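**Ticket 64 – Second gripper: buy, rent, or keep suffering**
Opened by: Faustine Caron
Status: Open (waiting on quote)
Category: Equipment / Budget

**December 23, 2019**

Reopening this, as the purchase request bounced again. Finance wants to know why a table-clearing cell needs a spare gripper when the one we have "appears to be attached." It is attached. I have passed along my congratulations.

The case for the spare, once more:

- Trasmont quotes nine weeks for a replacement. Their last nine weeks ran until June.
- Fingertip pads are a wear item. We budgeted for them as if they were furniture.
- With the gripper out for service, the arm is a very nice coat rack.

Tabletop trials are still going on the current unit. The mix is glass, paper cup, bowl and small flat stuff, which is what the Stondale pilot will ask for, so I'd like the quote to cover pads that can handle all of it.

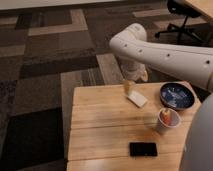 *Attachment 1: gripper down by the small amber glass, rest of the test items on the table.*

**Update 1**
Wemby will rent us a gripper by the month. I ran the numbers, and after nine months we will have bought it without owning it. Their mounting plate also doesn't match our wrist, so add an adapter – also rented, naturally.

**Update 2**
Asked Tuhiwai about pads only. They sell them in boxes of 100. We would use 62 before the pilot ends if I'm being gloomy, and the rest would keep the drawer company. Still the cheapest line on the sheet. No minimum contract, no adapter.

**Update 3**
Finance asked if we could "just use softer cups." Replied that the customer picks the cups. Marked as answered.

**Current plan**
1. Order one box of pads from Tuhiwai out of consumables, which needs no signature above mine.
2. Resubmit the spare gripper under next year's capital budget, with the Trasmont lead time in bold.
3. Keep the Wemby rental as a fallback and don't sign anything with the word "evergreen" in it.

Leaving this open until Trasmont sends a dated quote. The last one had a price and a nice logo.

– F.C.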